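Greifer-Wartung, oder: warum mein Mittwoch weg ist

20. Mai 2020

Kurzer Eintrag, muss gleich wieder ran. Hatte ja im April versprochen, mal aufzuschreiben wie wir die Handgreifer pflegen. Haben seitdem drei Leute nachgefragt. Also gut.

Zur Erinnerung: die Dinger heißen bei uns intern Ngau, fragt nicht, Zhiqiang hat den Namen vergeben und jetzt steht er auf jedem Etikett. Handgeführt, zwei Finger, Marker obendrauf, Kabel hinten raus. Damit nehmen wir Bewegungen auf, und die gehen dann an die Zelle (Projektname Trosta), die das Ganze nachfährt. Wenn am Handgreifer was nicht stimmt, greift die Zelle daneben. So einfach, so ärgerlich.

Letzte Woche genau das. Zelle setzt das Teil immer 4 mm zu weit links ab. Immer. Zhiqiang sucht zwei Tage in der Software, ich such am Arm, Flansch nachgezogen, Nullpunkt neu, nichts. Dann nimmt Hazel einen der Greifer in die Hand, wackelt am Marker und sagt: der ist locker. War er auch. Eine Schraube. Zwei Tage.

Seitdem gibt es eine Reihenfolge und an die halten wir uns.

Erst Marker. Fest? Plan? Keine Ecke hochstehend? Nicht mit Alkohol drüberwischen, die Drucke werden davon grau und die Erkennung springt. Trockenes Mikrofasertuch, fertig. Wenn ein Marker getauscht wird, dann wird neu vermessen, auch wenn er "genau gleich" sitzt. Er sitzt nie genau gleich.

Dann Finger. Spiel prüfen – ganz auf, ganz zu, 3 mal, dabei hinhören. Wenns knirscht, Staub in der Führung, ausblasen mit dem Handbalg. Bitte keine Druckluft aus der Werkstatt, da ist Öl drin. Hab ich im April selber gemacht und danach die Führung komplett zerlegt, ein Nachmittag dahin. Die Fingerbacken haben bei uns 1.000 Griffe als Grenze, danach wird die Fläche glatt und weiche Sachen rutschen raus. Hazel führt die Liste. Wer seine Griffe nicht einträgt kriegt Post.

Dann Lüftung. Die Gitter im Gehäuse setzen sich zu, schneller als man denkt, vor allem im Frühjahr bei offenen Fenstern. Weicher Pinsel, quer zu den Lamellen und dann längs. Wenn die Schale nach einer halben Stunde spürbar warm ist, ist es meistens das.

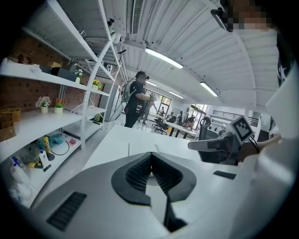
Zuletzt Kabel. Mein Lieblingsthema, nicht. Vier von fünf Ausfällen waren bei uns Kabel, nicht Elektronik. Das Kabel muss beim Drehen der Hand frei mitlaufen, also Schlaufe lassen, und bei den Leuten mit Headset über die Schulter führen und nicht vorm Bauch baumeln lassen. Wir haben sogar mal ein Kabel mit einem Knoten im Einsatz gehabt, wochenlang, keiner hats gemerkt. Zugentlastung am Gehäuse anschauen, Stecker rein raus, Kontakt sauber? Weiter.

Und dann der Abgleich. Gerät auf den Tisch, Aufnahme starten, zehn Sekunden liegen lassen. Die Position darf dabei nicht wandern. Tut sie es doch, nochmal von vorn beim Marker. Danach zweites Gerät dazu und eins gegen das andere halten, Backe an Backe, der Abstand in der Auswertung muss null sein. Machen wir inzwischen immer zu zweit, einer hält, einer liest ab. Allein geht auch, dauert aber doppelt so lang und man flucht mehr.

Auf der Zellenseite ist es dann schnell: Referenzfahrt, Testteil, 200 Zyklen durchlaufen lassen und nicht daneben sitzen bleiben. Ich weiß, man will zuschauen. Bringt nix. Kaffee holen.

Was noch offen ist:

Ersatzbacken. Rosora liefert wieder, aber der neue Satz ist einen Hauch breiter. Muss ich nachmessen befor wir die einbauen, sonst stimmt der Schließpunkt nicht mehr.

Das Logging. Zhiqiang will die Wartung direkt in Meson eintragen statt in Hazels Tabelle. Hazel will ihre Tabelle behalten. Ich halt mich da raus.

Firmware. Die neue Version soll den Drift beim Aufwärmen rausrechnen. Hab sie auf einem Gerät drauf, sieht bisher gut aus, aber ein Gerät ist kein Test. Nächste Woche mehr, wenn ich dazu komm.

Und an den Kommentator vom letzten Mal, der nach dem Drehmoment für die Markerschrauben gefragt hat: handfest plus ein Tropfen Schraubensicherung, mittelfest, die blaue. Nicht die rote!! Die kriegt ihr nie wieder auf, die Gewindeeinsätze drehen sich vorher im Kunststoff mit und dann ist die ganze Schale hin. Fragt mich woher ich das weis.

So, muss los, Zelle ist mit den Zyklen durch und Hazel steht schon mit dem nächsten Greifer da.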